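Hand-held gripper, unit 2: inspection checklist
Site: Plomitz
Date: 2019-06-04
Inspected by: Faustino Escobedo
Reviewed by: Manolis Michailidis
Cycle counter at start: 1,433

1. Housing and handle. OK. Wiped down before inspection.

2. Trigger travel. OK. Returns fully from three positions. Slight drag near full close, same as in March.

3. Cable and strain relief. Replace. Jacket nicked close to the clamp. Spare ordered from Skomuda, part 302. Unit may be used until it arrives if the cable is taped.

4. Finger mount brackets. OK. No play at either side with the trigger released.

5. Finger screws, two per finger along the top strip. OK after correction. Rear screw on the right finger took a quarter turn. Do not use thread locker on these, the plastic crazes.

6. Pivot bushings. Monitor. Check that the metal ring sits flush and does not turn in the arm. Light wear on the rim is acceptable. Reject if the pin rocks.

7. Open position. Both fingers to stand level with each other and clear of the table, nothing between them. Log the gap before any adjustment.

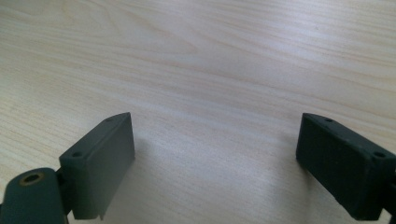

8. Full close. OK. Tips meet first, then the pads. Paper strip held along the whole pad height.

9. Camera lens and bracket. OK. Cleaned with a dry cloth.

10. Calibration file. Open. Memska still loads the one for the old Katayama fingers. Manolis to replace it before the unit goes back on the shelf.

Result: pass with open items 3, 6 and 10.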